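Workshop notebook, casket shop
18 April 2025

Good Friday, so no deliveries and no phone. I used the quiet to continue with the Mumura casket, the plain one with the rope handles.

Handle test
The first set of rope from Bresden was pulling through the side board when the load was not even. I changed to a bigger washer on the inside and made the holes again, lower by one finger. Loaded with sand bags to 195 kg and left it hanging on the trestles during lunch. No movement at the knots. One washer has marked the timber a little, on the foot end, left side. I will look again on Tuesday before I write it as passed.

Lid
Still rocks at one corner. I planed it twice and now I am afraid to take more. Maybe the base is the problem and not the lid – check the base with the long straight edge before touching the lid again.

Lining
The calico from Sarkar is a different colour than the last roll, more yellow. On the side walls it is fine, but next to the old pillow you see it at once. Please don't mix the two rolls in one casket. There are four pillows left in the old colour, use these for the Cù order only.

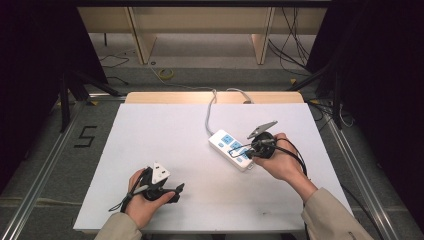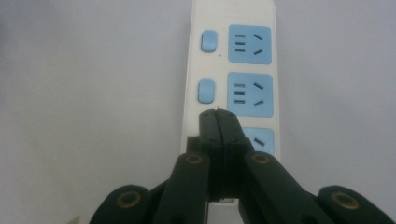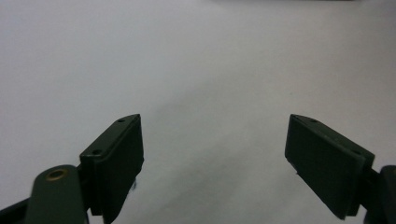
Cù order
The family asked for no metal to be seen, because it is for cremation and also they prefer it so. Wooden pegs for the lid, then. I cut five in oak and two of them split when I tapped them in. Grain was not straight. Next time I split the blank with the chisel first and shave it round, it takes longer but the peg is stronger.

Name plate will be burned into the lid, not screwed. I made a trial on offcut, the letters are too dark at the corners – move the tip faster there.

Costs
Bresden invoice for timber and rope is $2,288. It is more than the quote, I think they charged the freight two times. To ask.

To do
Wax on the Mumura sides, second coat
Sharpen the small plane
Order calico, ask Sarkar for a sample first
Sweep under the saw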